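Voviven gripper trials

Category: Robot grippers | Simulation | Comparative testing

The Voviven gripper trials are a series of comparisons between robot grippers, carried out mostly in simulation and partly on a real arm. They were set up by the engineer Kerubo Mutiso, who wanted a fair and repeatable way to find out which gripper suits ordinary household objects. The trials are best known for the wrist view, in which the camera looks out over the gripper's own fingers, and for a delightfully plain set of tasks built round a table, a book and a handful of flat things that are hard to pick up.

Background

Voviven began as a workshop project for choosing a gripper for a single arm. Makers' data sheets gave the opening width and the closing force, but said little about how a gripper behaved when an object was thin, leaning or close to a table edge. Mutiso's answer was to build a small virtual room in which any gripper could be fitted to the same arm and given the same jobs. The first complete run took place in April, and the task list was settled soon afterwards.

The choice of everyday objects was deliberate. A cube in the middle of an empty table flatters almost every gripper ever made. A book standing near the rim does not! It can be knocked over, pushed off the side or pinched by one cover so that the pages fan out, and each of these mistakes says something useful about the fingers and the software moving them.

Grippers compared

Two grippers make up the core of the trials.

The Fliltedov is a parallel gripper with a wide body and two straight fingers that stay upright to the housing as they close. It is simple to model and simple to control, and its wide opening is a real pleasure when the object's position is only partly known. Its weak point is reach: the body is broad, and it can meet the table or a neighbouring object before the fingertips are where they need to be.

The Nanon is narrower, with curved fingers that wrap slightly as they close. It does very well on rounded things and can work in tighter spaces, but its smaller opening demands a more exact approach. On flat objects the curve of the finger works against it, as only the tip makes contact.

Later runs added a soft pad to the Fliltedov fingers. The padded version is treated as a variation and its results are listed separately.

Tasks

There are nine tasks in the full list, each repeated 30 times per gripper with small changes to the starting position. They fall into three groups. The upright tasks use books and boxes that must be lifted without tipping. The flat tasks use low objects which give the fingers very little to hold. The edge tasks place an object near a rail or the side of the table, where the arm has less room to turn.

The flat tasks have produced the most interesting results. A low object with a narrow middle can be gripped at the waist, and both grippers manage this well once they are lined up. Gripped at a rounded end, the same object tends to turn between the fingers as it rises. Mutiso's notes describe the discovery of a good waist grip as "the best afternoon of the whole project", and it is easy to see why – one small change in the aim point lifted the success rate of both grippers without any change to the hardware.

Camera placement

Cameras are compared alongside the grippers. Two positions are used: one fixed above the table, and one mounted behind the fingers and moving with the arm.

The overhead view gives a clear map of the table and is the better choice for planning a first move. Its trouble comes late in the grasp, when the arm covers the very thing it is reaching for. The wrist view has the opposite character. It loses sight of the wider table but keeps the gap between the fingers in sight right up to contact, and small errors in alignment become wonderfully easy to spot. A finger can still hide part of the target, especially when the approach comes from one side, so the controller has to remember the shape it saw a moment earlier.

Most published Voviven runs use both views together. The wrist camera on its own has a loyal following all the same, partly for the cost saved and partly for how much can be learnt from watching its recordings.

Controllers

The first controller followed a fixed path worked out before the arm moved. It was quick and tidy, and it failed whenever the object was even slightly out of place. Its replacement, named Khan, corrects the path as the gripper comes down, using the latest camera view at every step. Khan is slower over open table but far steadier near the object. It was also the first controller to finish all the edge tasks with the Fliltedov, whose wide housing had been catching on the rail.

Shadows and lighting

Lighting turned out to matter a great deal. The simulator draws shadows with hard, stepped edges, and early versions of the object finder would sometimes take a dark patch on the wood for a separate item. Instead of smoothing the shadows away, the project kept them and varied the direction of the light between runs. Controllers trained this way coped better on the real arm, where sunlight from a side window moves across the bench during the day.

Real-arm checks

A shortened list of tasks is repeated on a real arm to see whether the ranking holds. So far the order of the grippers has matched on the upright and flat tasks. The edge tasks agree less closely, and contact between the housing and the rail is thought to be the main cause, as the simulated rail is perfectly stiff and the real one gives a little.

The results table was last revised on Dec 13, 2023. Work continues on a model of the padded fingers, which still grip more firmly in simulation than they do on the bench.

See also: Parallel gripper; Wrist camera; Grasp planning

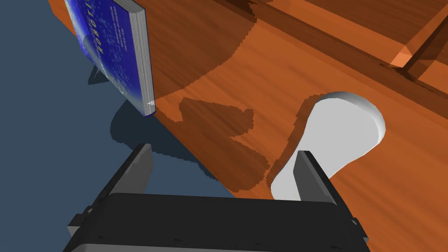
Simulated wrist view over a two-finger gripper, with a book near the table's edge and a flat white object partly behind the right finger.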